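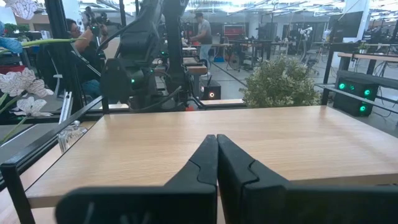
Photo: Eldana Ejigu / Peninura
Business > Equipment > Budgets

Peninura will add two more robot arms to its workshop before the end of July, the company said, after a review of what it spends on renting equipment.

The order went to Meltia, which beat a lower bid from Fonico. Bello Omoregie, who handles purchasing, said the cheaper offer left out grippers and installation.

"Once we put those back in, the gap was small – and the wait was 24 weeks," he said.

Staff logged 2073 hours on the existing arms last year. Another 286 hours of requested time were turned down for lack of a free machine.

The company has set aside 25 percent of the equipment budget for spare parts, cables and fingertips. Last year those costs came out of the general fund and ran over by spring.

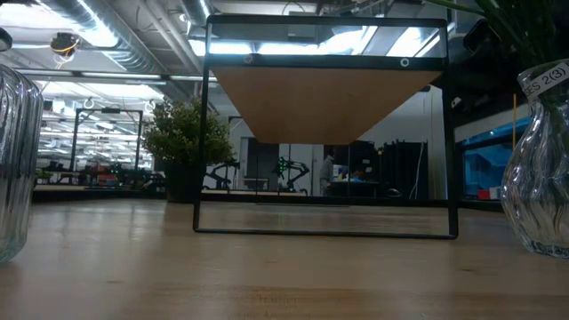 Floor space is the other question. Saoirse Costello, the workshop manager, wants the new arms placed where people can still get to the benches from both sides. Her layout plan is due before the arms ship.

Training is not part of the purchase price. Peninura is talking with Habte about a short course for new operators, but no contract has been signed.

A second order, for replacement controllers, was put off until next year.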